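Print this page | E-mail this page

Melinora Task Planner for two-arm cells

Melinora is a planning program for workplaces where two robot arms share one table. You tell it which parts must go to which place, and it calculates the order of the picks, the path of each arm and the moments when one arm has to wait for the other. It runs on an ordinary industrial PC beside the cell and does not need a connection to the internet.

The program was written at Karkine for sorting and kitting of spare parts. In this kind of work the parts arrive in mixed shapes and they lie where they fall. A brake pad is flat and heavy, a plastic bracket is light and turns easily when a finger touches it, and a small round cap gives the gripper very little to hold. For this reason each part in Melinora has its own grasp sheet. The sheet contains the permitted grasp directions, the opening width of the fingers, the closing force and the height to which the part must be lifted before the arm may travel sideways. 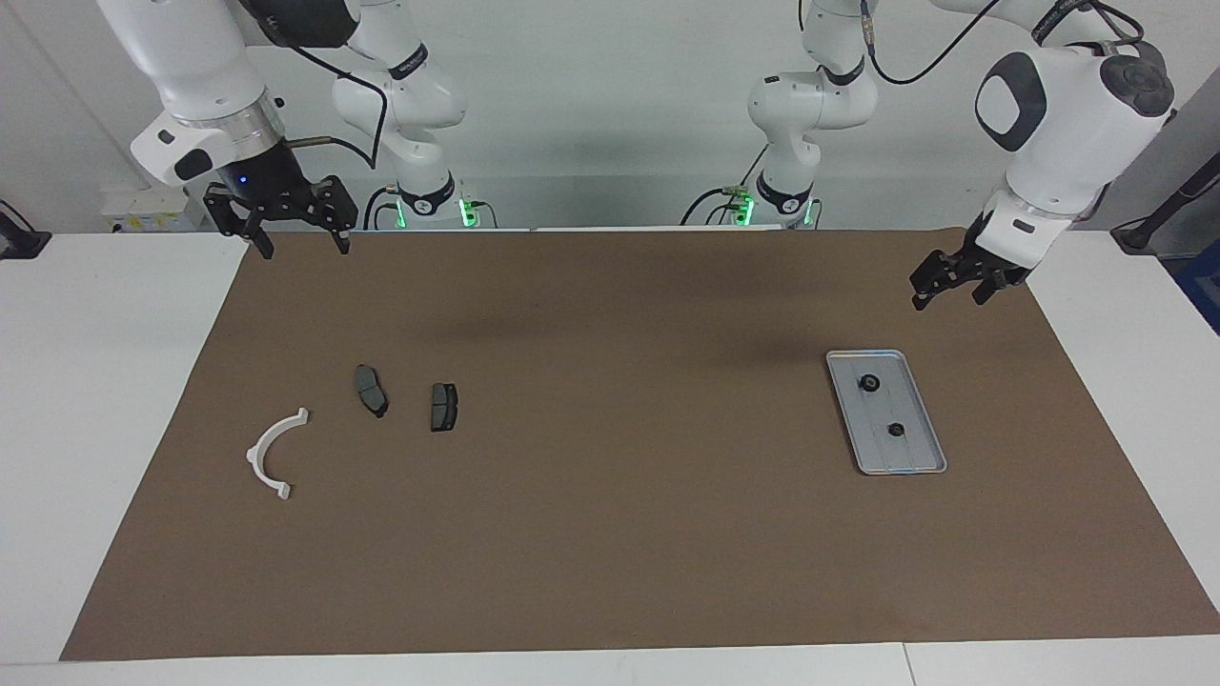
The shared zone between the arms is the point where most users lose time. Melinora divides the table into cells and gives each cell to one arm only for as long as it is needed. When both arms want the same cell, the arm with the longer remaining path goes first. You can change this rule in the menu "Priority", but please test it first in the simulation view, as a wrong rule can stop both arms.

Trays are treated as parts with places inside. If a tray is turned on the mat, the planner turns all its places with it, and it keeps the fingers clear of the raised rim.

What is included

Planner with simulation view
Grasp sheet editor, with 184 prepared sheets for common part shapes
Driver for parallel two-finger grippers
Log viewer, with export to CSV
Licence for 2 arms on one controller

Not included: camera, calibration plate, PC. Melinora reads part positions from the Peltinano perception module or from any source which can send them in our open text format.

Order number: MEL-151
Price: 499 euros per cell and year, without VAT. Schools pay the half.

Questions before the purchase are answered by Seraina Wieser. For help with existing grasp sheets please write to Petronella Radebe and attach the log file of the run.

Last updated: September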